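Tulip bulbs are in, and so are my opinions

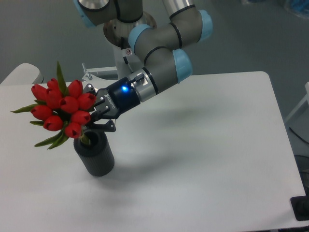

Red tulips in the ribbed gray vase.

It's September, so it's bulb time again at Rirkwood, and I've been looking forward to writing this one since the spring! The order came in a bit early this year and the crates are stacked by the side door of the Pollenthorpe shed, which means you have to turn sideways to get to the rakes. Sorry. They'll be gone once you all come and dig.

We have 279 bulbs left after filling the front beds. Most of them are plain red, because those were the ones everybody asked me about last time, and I've stopped trying to talk people into the frilly kinds. (I still love the frilly kinds. I put in 21 of them by my own back steps and you're welcome to come and be converted.)

Please don't plant yet, though. I know, I know, they're sitting right there. The ground is still warm from August and tulips like it cold, so hold off until you need a jacket in the morning. Keep them in a paper bag somewhere dry and dark - a garage shelf is fine, the fruit drawer of your fridge isn't, not if there are apples in it. I lost a whole bag that way and I'm still annoyed with myself.

When you do plant, go deeper than you think. I use an old trowel with a line of tape on it so I don't cheat when my knees start to hurt. Pointy end up. If the squirrels on your street are anything like mine, lay some chicken wire over the top and pin it down, then take it off when you see green.

A few people wanted to know about cutting them for the house. Cut them while the buds are still closed and just starting to show color, early in the day if you can manage it, and get them into cold water right away. They keep growing in the vase, so they'll lean and wander and end up looking at the window. I used to fight this with string. Now I let them do what they want and give the vase a turn at breakfast.

Bulbs are 5 to a bag, and the sign-up sheet is on the hook inside the shed door. If you're on the Kozłowski path side, check with your plot neighbor before you take any, as we're trying to plant that edge in one long strip and it would be nice if it matched for once. Bring gloves, and bring your own bag if you have one. I'll be at the shed from 9 in the morning with the big thermos.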